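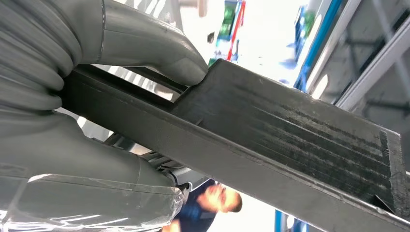
Revisión de estanterías y suelo, nave Berurcombe
Inspector: Wai-kit Tu
Fecha: 22 jun 2020

1. Anclajes a suelo: conforme. Reapretados en mayo.
2. Carga por balda: conforme. Placa de 122 kg legible en el pasillo A; en el C falta – pedir a Idier.
3. Largueros y clavijas: no conforme. Dos clavijas sin seguro en el módulo 30.

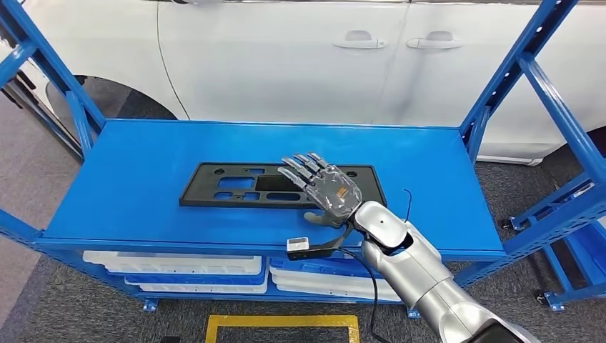 4. Ancho de paso: 89 cm en el pasillo B, el mínimo interno es 100. Hay que mover el módulo o cerrar el paso.
5. Extintores: conforme. El de la puerta Siu caduca este año.
6. Alumbrado de emergencia: no probado, cuadro cerrado con llave.

Pendiente: presupuesto de Grukia para las clavijas. El punto 3 ya salió en la revisión anterior.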